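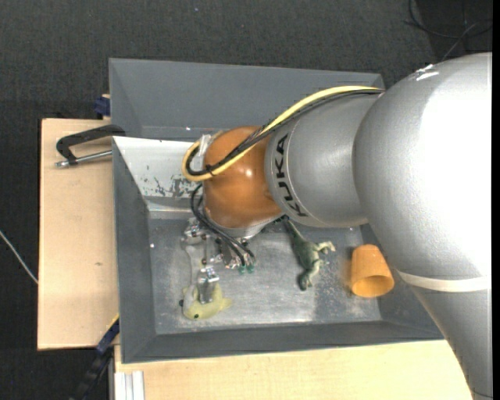 In Defense of the Unsorted Bin

Print this page | E-mail this to a friend
Last updated: December

There is a theory of housekeeping, popular among people with very clean baseboards, that every toy should live with its own kind. Fish with fish. Dinosaurs with dinosaurs. A cup, obviously, goes back to the kitchen and thinks about what it has done.

I held this belief for 2 months. I bought the Kavano cube shelf, with its 136 pieces and its single tiny wrench, and I printed labels. SEA LIFE. PREHISTORIC. VEHICLES (SMALL). My son, who could not read, treated the labels as stickers, and the sea life went to live in the bathtub.

What we have now is a gray bin. A yellow-green fish, a dark green dinosaur and an orange cup can share one perfectly well, and nothing terrible comes of it. The cup is the part that upsets visitors. My sister-in-law, Noemi Villa, once lifted a cup out of ours with two fingers and asked where it lived. It lives there, Noemi. It has been a boat, a hat and a jail for the dinosaur, and it has not held juice since spring.

Sorting is a pleasure, I admit – for the sorter. I have spent whole evenings at it with a glass of wine, feeling like the head librarian of somewhere important. But a child looking for a fish doesn't consult the catalog. He tips everything out and looks. A bin with low expectations survives this. A system with 14 labels does not.

The storage people will disagree, as they have lids to sell. The Stasto catalog runs to 345 pages, and I have read more of them than I'd like. There is a divided tray on one of them that I still think about. It would hold the fish beautifully. I would need to buy a second one for the cup.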